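Home | Stories | Authors | Submit | About

The Table at Prellasley

My aunt left me the house in Prellasley and everything on the table in it. The will said so in those words. The house took nine minutes to walk through. The table took longer.

She had eaten, worked and paid her bills there for years, and she never cleared it all the way. She only moved things toward the wall. I started at that end. I found receipts from a shop called Dallis, one of them for 582, with no note of what was bought. I found 15 keys on a loop of string. None of them fit the front door.

My cousin called in the evening and asked if I was going to sell.

"I don't know," I said. "I haven't gotten to the end of the table."

"Put it all in a bag," he said.

I told him I would think about it. Then I washed two cups and went back to my chair.

The tablecloth was white with thin black lines that made squares. When I was small I used to drive a button along those lines while she cooked. She would ask me which road I was on, and I had to give it a name. The one nearest the kitchen was always Thân, after a town in a book she read me.
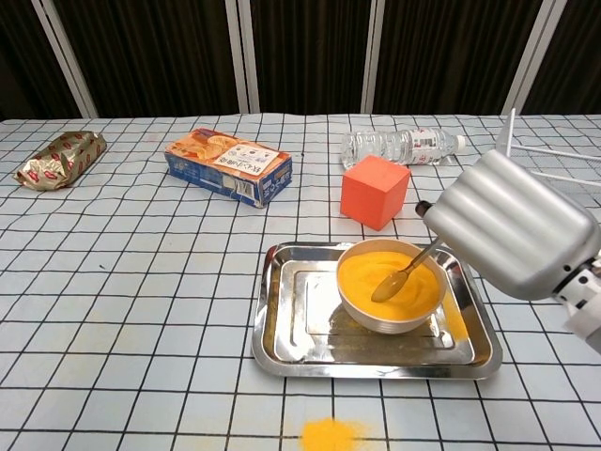 I put my finger on a line and followed it until I came to the bowl. The powder in it was bright orange-yellow, and the spoon was resting on top. A little had gotten onto the tray. I didn't wipe it up. I went to find a pen, and on the back of the Dallis receipt I wrote down the names of the roads I could remember.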